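Search this manual Enter keyword Go

4. Oiling a parquet floor with Brimeck floor oil

This section is for light wooden parquet which was already sanded and vacuumed (see section 3). If your floor has old varnish on it, do not start here. The oil cannot go through varnish and it will stay sticky on top.

4.1 What you need

Brimeck floor oil, one can for a small room
A bucket with a handle, clean inside
A wide brush or a short-hair roller
Cotton cloths without colour, at least 5
A white polishing pad
Rubber gloves

Keep one bucket only for oil work and write this on it. Soap that stays in a bucket makes pale spots in the oil, and they are very difficult to remove later.

4.2 Preparing the room

1. Carry out everything that is light enough to carry. A desk can stay if it is heavy, but then you must oil the floor in two parts.
2. Tie up cables and curtains so that they do not touch the floor.
3. Close the heating under the floor one day before, if you have it. The surface must be cool to your hand.
4. Walk only in clean socks or soft shoes from this moment. 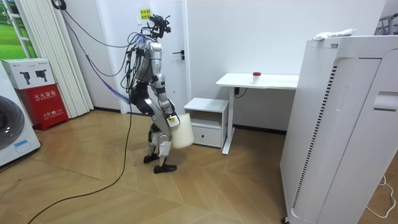 5. Choose the door by which you will leave. Begin at the wall opposite this door and work backwards.
6. Open one window a little. Strong wind brings dust, so do not open two windows on opposite sides.

Note: Peninah Mbwambo, who corrected this section, asks to add that the room temperature should be the same in the night as in the day. In May many people switch off the heating in the evening and then the oil dries too slowly.

4.3 First coat

1. Stir the oil with a flat stick for 5 minutes. Do not shake the can.
2. Pour a small quantity into the bucket. Close the can again.
3. Put the oil on the wood in the direction of the boards. For a pattern floor, take the direction of the window light.
4. Wait 10 minutes. Look at the floor from a low position. Where it is already dull, give a little more oil.
5. Wipe away all oil which the wood did not take. Use a dry cloth and change it often.

Caution: cloths with oil can start to burn by themselves. Never leave them in a heap or in a closed bag. Put them in water at once, and hang them outside, flat and separate, before you throw them away.

4.4 Second coat

The second coat goes on the next day and it must be much thinner. Rub it in with the white pad until the floor looks equal everywhere. On test boards of Urnen oak we needed nearly 29 hours between the coats, but pine was ready sooner. If your finger leaves a mark, wait more.

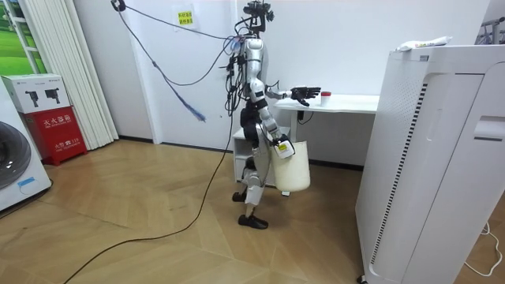 Last changed: 2020-06-11

4.5 Using the room again

You can walk carefully on the floor after one night. Light furniture can come back the day after, with felt under the legs. Carpets should wait two weeks, also the small ones. In this time please do not wash the floor with water; a soft broom is enough.

If water falls on the new oil, take it up with a paper towel and do not rub. A white ring can stay for some days. If it does not go away, put a drop of oil on it and polish by hand.

4.6 If something is not right

Floor is sticky after two days: too much oil was left. Put a thin film of new oil, wait a few minutes, and wipe everything dry.

Floor has dull places: the wood there is more open. Oil only these places again.

For other questions write to Bogdan Costache and give the number on the bottom of the can.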